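Open day at the Drultgate tile works

Posted 5 January 2018

The bus from Bendis drops you at the bottom of the hill, and the tile works is at the top of it. I mention this for anyone tempted by the phrase "short stroll from the stop" on the leaflet. Admission was free, the car park was full, and a man in a hi-vis waistcoat gave me a sticker with a picture of a kiln on it, which I wore until teatime.

Drultgate has been making wall tiles on the same site for 69 years. They open the doors one afternoon each January, a month when the public will apparently go anywhere with a furnace. Groups of 16 went round at a time. Mine included a couple redoing their bathroom who asked about grout at every stop, including the one about the history of the canal.

You start in the clay store, which smells like a wet garden and is as cold as one. Then comes the press shop, where ear defenders are handed out and the guide carries on talking regardless. I caught the words "moisture" and "Belgium" and have been trying to join them up since. The glaze line was better. The tiles ride along a belt under a thin curtain of glaze and come out looking like iced biscuits, and most of us could have stayed there until closing.

The kiln itself is a long metal box with a small window in it. We queued for the window. It is orange in there.

After the kiln you are let loose on the finished ranges. The names are grander than the colours: Cidamance is a beige leaning towards grey, and Wi is a grey leaning towards beige. I am told they sell very well together.

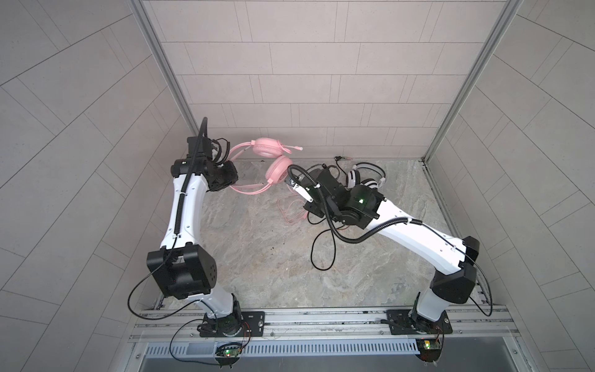 Pale tiles in staggered rows, with a marbled floor.

The staggered pattern came up a lot. The bathroom couple wanted it, the guide preferred a straight stack, and for a minute it looked as if we might have to take sides. He did admit that a staggered wall is kinder to a wobbly one, then moved us briskly on to skirting.

The tea room had almost run out of cake by three, so go early. Tea was 12 pence over two pounds, an odd price that kept the till busy hunting for coppers. The seconds shop is across the yard – cash only, bring your own box. Crate 766 was all corner pieces in a green I haven't stopped thinking about. I bought nine, with no corner in mind, and carried them down to the bus.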